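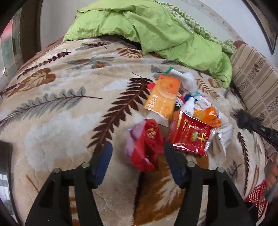 Use the Bed as Your Sorting Table

I love a big soft bed for this job! Bathroom odds and ends multiply like crazy in drawers and handbags, and a wide blanket gives you room to tip them all out and see what you own. Nothing rolls off, and small packets stay where you drop them.

Start with one heap in the middle -- boxes, tubes, sprays, foil packets, all of it. Then pull out the boxed medicines first. Turn each one until you find the date, and write it on the front flap in marker (month and year is plenty). I do mine every January and it takes me 50 minutes, tea included.

Next come the wrappers. Pick up every single one and give it a squeeze, as half of mine are empty! Folded cloths and anything else that belongs in the laundry go straight off the bed.

A spray bottle and an orange box make a cheerful little heap on a leafy blanket, but they store much better apart. Keep bottles upright in a tub and boxes on their sides, labels facing out, like books.
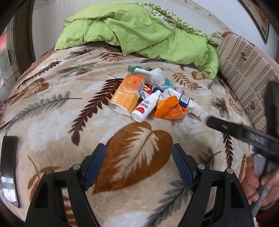 Should I keep the leaflets that come in the boxes?

Keep every one, folded in with its own medicine. If a box is falling apart, put the leaflet and the strips together in a zip bag and cut out the name panel to go with them.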